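Clearing a desk with the Brilo hand grippers

Day three of the Brilo rental, and I'm finally getting the hang of it! If you missed my last page, the Brilo kit is a pair of hand-held grippers you use to show a home robot how a chore goes. You do the tidying, it keeps the recording, and Skyrme (they rent the kit out) turns it into something the robot can follow. I paid for 24 hours of use, spread over as many days as I like.

A few tips so far:

Clear the floor first. Cables, bags, shoes, all of it – you'll be watching the desk and not your feet.

Push your sleeves up if they're baggy. Mine kept sliding down over my wrists and driving me nuts.

Start with cups and small boxes. Thin paperbacks are miserable until you learn to tip them toward you with one gripper and pinch with the other.

Go slower than feels natural. Yu-na Um, who lent me her desk for the afternoon, races through everything and had to redo 6 of her runs.

Charge both grippers overnight, even if you only used one.

My gripes? The manual is tiny print, and the squeeze gets tiring on the thumb (I take a break every half hour now). Would I rent it again in August, when the kids' rooms need doing? Probably yes, if the price stays put.

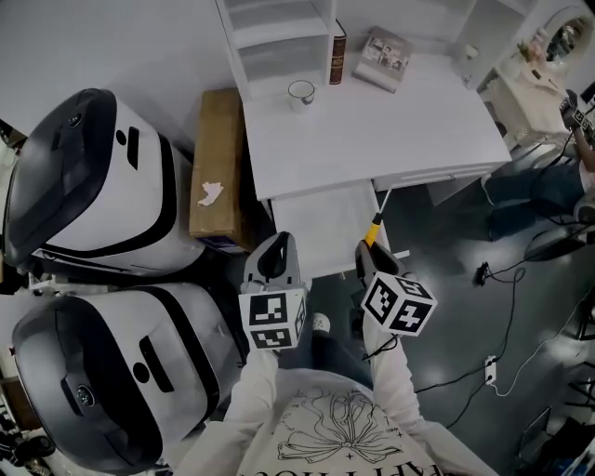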